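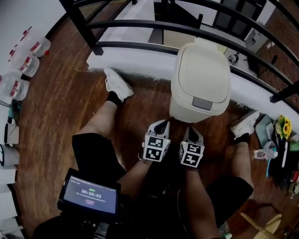 Bin lid, seated on the floor, one gripper in each hand.

Blog > Manipulation > Reading notes

I have now read the Lavaro write-up three times, and I still can't decide whether the headline result is a result. Readers who work on learning from hand-held gripper demonstrations have been sending it to me since June, usually with a note saying something like "so this settles it." It does not settle it for me.

The claim goes like this. You collect demonstrations with a pair of hand-held grippers, no robot anywhere near you, on whatever household tasks you like. You train one policy on the lot. Then you swap out a chunk of the careful table-top demonstrations for what the authors call "casual posture" ones, where people sit on the floor, kneel, lean over a railing, whatever suits them. The policy trained on the casual set does better on objects placed at odd heights. 1633 demonstrations in total, 500 of them casual. Fengying Tian did most of the collection and Peter Říha wrote the training code, and both of them were kind enough to answer my emails, which were not short.

I want to be fair to the idea, as I like it. Anyone who has done this kind of collection at a table knows how samey the data gets. Your elbows are at the same angle, the object is the same distance away, the wrists come in from the same side every time. Sit down on a wood floor with a push-button trash bin between your feet and the grippers have to come at it low, almost level, toward the base. You would never get that approach standing at a bench. Fine. More variety in wrist poses, better coverage, I buy all of that.

What I don't buy is the comparison. The casual demonstrations were recorded later than the table ones, by people who had already done hundreds of them. People get better at this! They stop jerking, they stop opening the jaws too wide, they learn where the marker cubes have to face so the tracking doesn't drop. If I took 500 table demos from the same people in the same late month and compared those to the early ones, I'd expect an improvement too. The write-up has no such control. When I asked, Peter said they had considered it and run out of time. I believe him, but then the sentence in the abstract needs to be a lot weaker than it is.

Second thing. The rooms changed along with the posture. The table set was all collected in one plain lab. The casual set comes from places with things in them - water jugs along a wall, sunflowers, chair legs, a lower floor showing through a railing. So is the gain coming from the posture or from the background? Both are plausible and they would lead you to spend your money in very different ways. If it's the background, you can keep your table and carry it around the building. Nobody's knees have to suffer.

Third, the test. The policy was scored on 20 trials per object with 2 objects at floor height, one of them the bin. With 20 trials, a few lucky lid presses will move your bar chart by an amount that looks great on a slide. There are error bars in the appendix and they overlap for one of the two objects. I had to go looking for them.

Danica Baláž ran something close to this on her own Trolta setup and sent me the numbers, with permission to mention them but not to print them. She held the room fixed and changed only the posture. She did see a gain, a small one, and it mostly disappeared once she threw out the demonstrations where the tracking had dropped for more than a few frames. That is where I would dig. Floor demos put your own legs and shoes in view for a good part of the recording, and I would like to know what the vision encoder makes of a white sneaker sitting on either side of every target. My guess is it learns that sneakers mean "the thing is between them." A robot will not be wearing any.

I'm going to try the masked version myself. Same floor, same bin, legs blurred in half of the training set, everything else left alone. If the gain survives I will say so on this page and buy Fengying a coffee.

Comments (3)

Miloslav Murín
The order effect is real. We saw it on Humik, where the last week of collection beat the first by more than any change we made to the model. Shuffle your collectors and your conditions from day one or don't bother comparing.

Čestmír Koubek
I think you're too hard on the trial count, everyone reports 20. Agree about the rooms though. Did they release the raw recordings or only the processed ones?

Fengying Tian
Only the processed ones for now, raw ones are coming. The legs point is fair and I don't have a good answer to it. I take my coffee black.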